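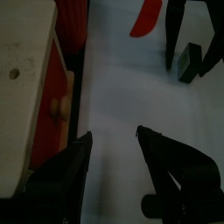

Sturnis 旅舍 运营例会记录(中文版)

日期:2023年1月16日
地点:一楼早餐厅,后来搬去前台后面的办公室,早餐厅太冷
出席:Teresa Dunne(主持)、Liam Breathnach、Gediminas Sepp、Imogen Rudd
迟到:Tomás Duggan,第二项讲到一半才进来
缺席:无
记录:我。记得快,有漏的直接回邮件补,周末前补完我再发定稿

一、上次记录

通过。Imogen 要求改一处:上次写“早餐提前结束”,原话是“早餐最后点单提前”,结束时间没变。已改。Liam 说前台那张告示也照着错的写了,要重打。Liam 自己打。

上次的遗留事项:
- 后门的锁:换了。钥匙配了,Gediminas 那里有两把备用,前台一把。Teresa 要求前台那把不要再挂在挂钩上,放抽屉。
- 大堂地毯清洗:没做。清洗公司改了两次时间。Teresa 再打一次电话,还不行就换别家。
- 客人投诉走廊灯夜里太亮:Gediminas 把靠楼梯那几盏换成暗的了。目前没有新投诉。关掉这项。
- 自行车棚漏水:还漏。挪到第五项讲。
- 冬季员工聚餐:改到二月。地点没定,Imogen 不想去上次那家。

二、淡季入住情况

Liam 讲。圣诞后到现在比去年同期差一些,主要是平日差,周末还行。散客少,徒步团取消了一个,理由是领队生病,定金按规定不退,但 Liam 答应他们可以改期到春天。Teresa 问有没有书面写下来,Liam 说电话里讲的。→ Liam 补一封邮件给对方,写清楚改期只能一次。

钢琴比赛那个周末已经订满。海景那边全是家长。Liam 提醒:去年这批客人要求很晚还在公共客厅练琴(我们那架旧的立式),隔壁房间投诉。今年怎么办。

讨论比较长,大意:
Imogen:直接锁琴盖。
Teresa:不锁。人家就是为这个来的。
Liam:晚饭后到九点可以弹,贴一张登记表,每人半小时。
Gediminas:琴有两个键不回弹,要弹就得先找人来调。
Teresa 同意登记表。调琴的费用从公共区域那笔里出。→ Liam 做登记表,Gediminas 联系调琴师,比赛周末前必须弄好。

(Tomás 到。说桥那边堵车。)

长住客:顶楼那位做地质调查的客人要续到三月底。想要折扣。Teresa 说可以给,按月付,床单改成每周换一次,他自己也提过不用天天打扫。Liam 出报价。不含早餐。他要早餐就另外算。

学校团:有一所小学问五月底,30个学生加老师。Liam 还没回。问题是我们上下铺的房间加起来够不够,中间如果有一间在修就不够。看第三项结果再回。Teresa 说不要拖超过这周,学校一般同时问好几家。

Tomás 问能不能把学校团安排成自带午餐,厨房那几天只做早晚。可以,写进报价。过敏表要提前收,不能到了当天再给,去年那次厨房很狼狈。

网上评价:Liam 念了几条。好的大多讲早餐和位置。不好的讲三件事:淋浴水压、房间隔音、停车。水压见第五项。隔音短期没办法,门底下可以加密封条,Gediminas 试两间看效果。停车:有客人以为前面那块是我们的,其实是码头的,被贴单了。确认邮件里要写明,不要放在最底下。→ Liam 改确认邮件模板,停车那段提到第二段。

还有一条评价说前台“冷淡”。Liam 说他记得那位客人,半夜到的,没有提前通知。Teresa 说不管什么原因,回复要客气,她来写。

三、客房整修(二楼)

Gediminas 讲,占了今天大部分时间。

二楼东侧先做,西侧照常卖。顺序:先刷墙,再弄地板,最后家具回位。油漆已经到了。颜色就是上次定的那个偏暖的白,样板刷在二楼储物间门后,没看过的人自己去看,今天之后不再讨论颜色。

Imogen 说她看过,灯下面偏黄。Teresa:不再讨论。

工期:Gediminas 原来写的是二月第一周开始,Tomás 的表弟那边(抹灰)说只有一月底有空。如果提前,东侧有两晚已经卖出去了。Liam 查了一下,两晚都是回头客,可以挪到西侧,给他们升到带窗座的那间。→ Liam 今天下午打电话,对方同意了才定抹灰。不同意就按原计划,抹灰另外找人。

地板:原木地板打磨还是铺新的,又吵一轮。
Gediminas 主张打磨,底下的板是好的,只有靠暖气片那一块发黑。
Teresa 担心灰尘,西侧还有客人。
Tomás 说他以前工作的地方打磨的时候整栋楼都是灰,餐具都要重洗。
Gediminas:机器带吸尘的,走廊口挂塑料帘,白天做,客人都出去了。
Imogen:下雨天客人不出去。
结论:先打磨一间,看灰的情况再定其余。打磨那天提前一天告诉 Imogen 和 Tomás,不是当天早上告诉。

家具:能留的都留。这是 Teresa 一直的意思,不想全换成一样的。Imogen 上周把东侧的柜子都看过一遍,按“留/修/不要”贴了纸条。纸条请不要撕。已经有人撕了两张,不知道是谁,Imogen 凭记忆补上了。

修的部分:
- 抽屉涩的,滑轨上蜡,Gediminas 做
- 缺拉手的,配圆木的,跟原来的一样。五金店有,颜色可能稍浅,能接受
- 柜面有印子的先擦,擦不掉再轻磨,不要一上来就磨
- 衣柜门合不上的那个,Gediminas 说是地不平不是门的问题,垫一下就行
- 床头灯线太短的,换长线。要请电工,不要自己接

不要的部分:放到 Gallagher 楼后面的车库。那边先别堆满,Tomás 的冷柜还要从那儿走。Liam 问能不能挂网上卖掉,Teresa 说可以,价钱 Liam 定,买家自己来拉。卖的钱记到整修这笔里。

有一张写字桌 Imogen 贴的是不要,Teresa 想留下放自己办公室。改成留。

窗帘:旧的送 Dondus 洗一遍再看。Imogen 认为有几副洗完会缩,底下放出来一点就好,留边够的。她自己会改,但是要给她算工时,不能又是“顺手”。Teresa 同意算工时。

床垫:需要新的,上次报价的那家涨价了。供应商说订到16张以上有折扣,我们东侧用不了这么多。Liam 建议把西侧最旧的一起换了凑数。Teresa 要先看这个月底的账。→ Teresa 月底前答复,报价有效期到二月中。

旧床垫处理:收运要付费。Gediminas 问慈善机构收不收,Imogen 问过,要有防火标签才收,我们有一部分标签剪掉了。有标签的先分出来。

噪音和告示:整修期间,网站和确认邮件都要写明白天有施工,几点到几点。Liam 怕影响订房。Teresa 说宁可少几个订单也不想退款加差评。写。措辞 Liam 起草,Teresa 看。
西侧客人房间放一张小卡片,加一包耳塞?Imogen 说放耳塞显得很吵。最后定:卡片放,耳塞放前台,要的自己来拿。

安全:塑料帘不能挡消防通道的指示牌。灭火器移位的话要在图上改。Gediminas 负责,完工以后要恢复原位,上次大堂刷墙后有一个灭火器在储物间里待了很久才发现。

四、预订系统(Trulex)

换系统后第一个月。Liam 总体满意,问题如下:

- 同一间房被两个渠道卖出两次,发生过一次,是在切换那天。后来没有。
- 房型名字中文英文对不上。“家庭房”后台显示成“三人房”,有客人带两个孩子来发现少一张床。→ 我来核对中文名,列表周四前给 Liam
- 报表导不出餐食备注。Tomás 每天早上要前台手抄给他,经常漏。上星期漏了一位不吃坚果的客人,幸好客人自己又说了一遍。
 Teresa 很不高兴。这件事不能靠客人自己说。
 临时办法:前台晚班结束前打印第二天的到店和在住名单,备注用笔圈出来,夹在厨房门里侧。厨房的人签名表示看过。从今晚开始。
 长期:Liam 问 Trulex 那边能不能加字段。
- 退款流程要两个人点确认,Teresa 不在的时候卡住。给 Imogen 也开权限。Imogen 说她不想管钱。那给 Tomás。Tomás 说也不想。最后还是给 Imogen,只在 Teresa 休假时用。
- 培训:晚班的人还没看完教程。每人20分钟,Liam 排时间,算上班时间。

密码:不要再写在便利贴上贴显示器旁边。已经讲过。这次 Teresa 当场去撕掉了。

旧系统里的客人资料:保留多久。Liam 去查规定,目前先不删也不再用来发邮件。上回圣诞贺卡邮件有人回信说已经退订过的,Liam 道歉了。以后群发只用新系统里勾选同意的名单。

五、维修和楼的问题

Gediminas:

1. 水压。三楼两间最差。花洒拆下来泡过除垢的,好一点,还是不够。可能是增压泵老了。师傅来看要排到下周。这之前三楼那两间不要卖给只住一晚又评价很挑的客人(Liam:我怎么知道谁挑)。撤回。改成:办入住时主动讲一声,给个早餐小优惠。

2. 锅炉年检。到期了。已约。检查当天上午没热水,要提前贴告示。Tomás 说厨房上午必须有热水,洗碗机自己加热没关系,手洗池不行。→ Gediminas 问师傅能不能早餐收完再停。

3. 自行车棚。屋顶那块板裂了,用胶带补过两次,没用。换一整块。Gediminas 量好尺寸了,写在一张纸上,纸在他车里。车棚里有一辆没人认领的自行车,放了很久,没气。先贴条,二月底还没人来就送修车铺。

4. 屋檐。刮大风那晚掉了一片瓦,没伤到人。Gediminas 自己上去看了一圈。Teresa 说下次不准一个人上去。要有人扶梯子,风大不上。记录在案。

5. 排水沟。落叶。已清。

6. 一楼厕所的烘手机声音很大,靠近吃早餐的位子。Tomás 要求换成纸巾。Imogen 反对,纸巾堵马桶。烘手机留着,早餐时段……没有结论。下次再说。

7. 门禁。晚上十一点后的密码从来没换过。老客人都知道。换,以后每月第一天换。Liam 写进开班清单。要记得同时改确认邮件里的那个,否则半夜客人进不来打 Teresa 手机。

六、厨房和早餐

Tomás:

菜单:冬季菜单用到二月底。粥卖得好,尤其是下雨天。烟熏鱼那道成本涨了,想换成蘑菇吐司。Teresa 说鱼不要完全拿掉,评价里老有人提。改成只周末供应。

鸡蛋供应商换了。原来那家停了平日配送。新的这家一次最少送30打,对淡季太多。Tomás 去谈隔周送。谈不成就跟面包房合着订,他们也在找。

面包:面包房到得太晚,有两次客人已经坐下了面包还没来。跟他们讲过。他们说路上结冰。备用:冷冻留一批,前一晚拿出来。

浪费:Tomás 称了一周的剩食,大部分是烤吐司和切好的水果。水果改小份,不够再加。吐司改成点了再烤。忙的时候会慢,前面的人要跟客人讲一声。

咖啡机:漏。垫圈。Gediminas 有一个合适的,不用叫人。

冷柜:新冷柜要从车库搬进来。旧的先断电化霜,地上铺东西。要四个人抬。定在早餐收完之后。搬之前把后走廊的箱子清走,箱子一半是 Liam 的圣诞装饰。Liam 说会收。上次也这么说。

卫生检查:应该快了。Tomás 想先自己走一遍。温度记录表有几天空着,都是他休假那几天。替班的人必须填,不填等于没查。表改成每天一页,夹在冷柜边上。抹布颜色分区重新贴一张图,旧的那张糊了看不清。

打包早餐:徒步客人早走的,前一晚八点前登记。现在有人晚上十点多才讲,厨房已经没人。过了时间就只有面包水果酸奶。Liam 把这句写到房间里的说明册。

七、客房和布草

Imogen:

Dondus 洗衣。送回来的床单少了。她每次都点,上次差6条,跟他们单子对不上。对方说下一车补,补了一半。要求以后司机和我们当面点,双方签。Teresa 支持,如果三月前还这样就找别家报价。

毛巾:灰的那批掉毛,换回白的。灰的剪了给 Gediminas 当擦布。Gediminas:不要太多。

清洁用品:浴室那款新的除垢剂味道太大,Imogen 和另一位同事都头疼。停用。换回旧的,贵一点。剩下的退,没开封的能退。

排班:整修期间东侧不用打扫,但是灰会到处走,公共区域工作量增加。Imogen 不同意减工时。Teresa 说本来也没打算减。写清楚:整修期间客房组总工时不变。

失物:柜子满了。超过三个月的清理。一副老花镜、一堆充电线、一件不错的外套。外套 Liam 好像联系过失主,没人回。贵重的锁 Teresa 那里,其他的送二手店。充电线留几根前台借客人用。

推车:一辆轮子坏。Gediminas 修过,往左跑。再修。

房间说明册:要重印。改动很多:密码、早餐、停车、打包早餐、施工。Liam 汇总,中文版我翻。不要分几次给我,一次给全。另外现在中文版第三页“请勿再床上用餐”写错字了,是我的错,一起改。

八、人员

- 晚班缺一个人。三份申请,Teresa 和 Liam 本周面试。Imogen 想参加,可以。
- 急救证:Liam 和 Tomás 二月到期。报名。费用公司出,上课当天算上班。
- 休假:二月中学校放假那周,三个人都想休。不可能。按先提交的排,Imogen 先交的。Tomás 可以改到之后一周。Liam 还在跟家里商量,周五前给答复,不答复视为不休。
- 换班要写在共享表里,口头换的不算。上周有一天早上前台两个人,晚上没人,Teresa 自己顶的。
- 员工停车:后院让出靠墙的位子给抹灰的车。

九、其他

门口的花箱,冻死了一半。三月再种。Imogen 选,不要又是天竺葵(Teresa)。

镇上的春季步行节问我们要不要登广告。要。最小的那格。文案用去年的,改年份。检查一下电话号码,去年印错一位。

大堂书架。客人换书的,现在几乎全是德语侦探小说。Liam 下次去镇上二手店带一些别的语言的回来。

Gediminas 问暖气能不能在早餐厅早一点开。就是因为今天开会冷。Teresa:提早半小时,试两周,看油费。

隔壁 Gallagher 楼的垃圾桶又放到我们这边。Tomás 去讲,客气一点。

十、待办汇总(人名按上面顺序)

Teresa
- 地毯清洗公司电话
- 床垫:月底前答复
- 回复“冷淡”那条评价
- 看施工告示措辞
- 面试

Liam
- 徒步团改期邮件
- 东侧两晚客人电话(今天)
- 练琴登记表
- 长住客报价;学校团这周内回
- 确认邮件:停车、施工、门禁密码
- Trulex:餐食字段、Imogen 权限、晚班培训
- 旧家具挂网上
- 早餐告示重打
- 说明册汇总
- 圣诞装饰清走

Gediminas
- 调琴师
- 门缝密封条试两间
- 一间地板试打磨,提前一天通知
- 抽屉上蜡、拉手、垫衣柜
- 联系电工(床头灯)
- 增压泵师傅;锅炉年检时间
- 车棚板,尺寸那张纸先从车里拿出来
- 咖啡机垫圈、推车

Tomás
- 鸡蛋配送
- 温度记录新表、抹布分区图
- 打包早餐的文字给 Liam
- 搬冷柜找人
- 垃圾桶

Imogen
- 窗帘送洗,回来后改边,记工时
- 床垫标签分拣
- Dondus 当面清点
- 除垢剂退货
- 失物清理

我
- 房型中文名,周四前
- 说明册中文版,收到全稿之后

下次会议:二月第一周,日子等抹灰的时间定了再发。还是早餐收完以后。烘手机放第一项。

补充(会后):Liam 电话打完了,两组客人都同意换到西侧,所以抹灰定一月底。其中一组问能不能带狗,Teresa 说可以,住一楼那间,不上西侧了。Imogen 已知道。

更正:第六项里“30打”是 Tomás 说的,他后来查了单子,没错,就是这个数。隔周送对方还没答应。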